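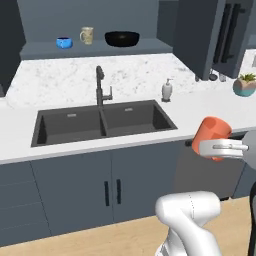
Fig. 1 – Gobelet orange incliné devant un plan de travail de cuisine (image de synthèse).

Ergonomie de la cuisine domestique – notes de la séance 2
Séverine Bodin

Nous avions laissé la cuisine, la dernière fois, au moment où elle cesse d'être une pièce à feu pour devenir une pièce à gestes, et je voudrais repartir de là, tranquillement, parce que tout le reste du semestre en dépend. Vous avez tous une cuisine en tête – celle de vos parents, sans doute, ou celle d'une grand-mère – et je vous demande de la garder en mémoire pendant que vous lisez.

La hauteur du plan de travail
Le bon repère est le coude, bras relâché. Pour pétrir, on descend nettement en dessous ; pour éplucher ou écrire une étiquette, on remonte un peu. Un plan unique est donc toujours un compromis, et les fabricants le savent fort bien. Relisez à ce propos l'entretien avec l'atelier Barbier, page 22 du recueil : on y voit un menuisier hésiter longuement entre deux hauteurs pour un couple de tailles très différentes, et finir par proposer un billot mobile. J'aime beaucoup ce passage !

Les trajets
Évier, plaque, réfrigérateur : le fameux triangle. Il rend encore service, à condition de se souvenir qu'il suppose une seule personne aux fourneaux. Dès qu'on cuisine à deux, les trajets se croisent et il vaut mieux raisonner par zones (laver, préparer, cuire, ranger). L'étude de l'appartement Grivia, page 35, le montre bien, avec ses relevés de pas un peu maladroits mais très parlants.

Les rangements
Ce qui sert chaque jour se place entre la hanche et l'épaule. Les objets lourds vont en bas, dans des tiroirs de préférence.

Pour la prochaine fois
Lire le chapitre sur l'éclairage, page 71, et apporter un croquis coté de votre propre cuisine, même minuscule, même mal dessiné. Les rendus se déposent dans le casier de la salle Fetano.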